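Ticket 2706 – Play kitchen table, missing and mismatched pieces
Status: open
Opened by: Hermine Lehner
Set: Derna play kitchen, extra food from Sturkis

Problem: the packing list no longer matches what is on the table. The list has a whole strawberry and a whole orange. I can only find part of each. The ketchup bottle is listed under dishes.

10:15 – Checked the storage bin. No other fruit pieces in it.
10:40 – Compared the table with the list. Ketchup is on the gray plate, strawberry piece in the blue bowl.

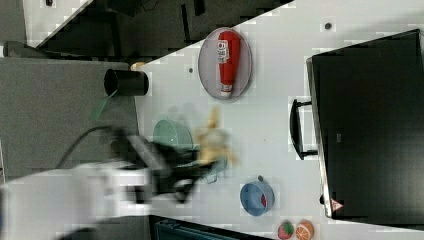
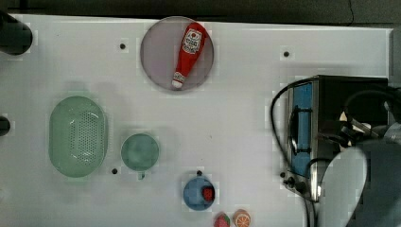

11:05 – Asked Shi whether the fruit was sold in halves. Waiting for an answer. Order number is 1468 if they need it.
11:30 – Moved ketchup from dishes to food on the list. The green cup stays under dishes.
13:20 – Shi replied. The fruit comes as two halves that stick together, and single halves can be reordered – shipping takes roughly 30 days.

Next step: order one strawberry half and one orange half, then print the list again. Keep the ticket open until they arrive.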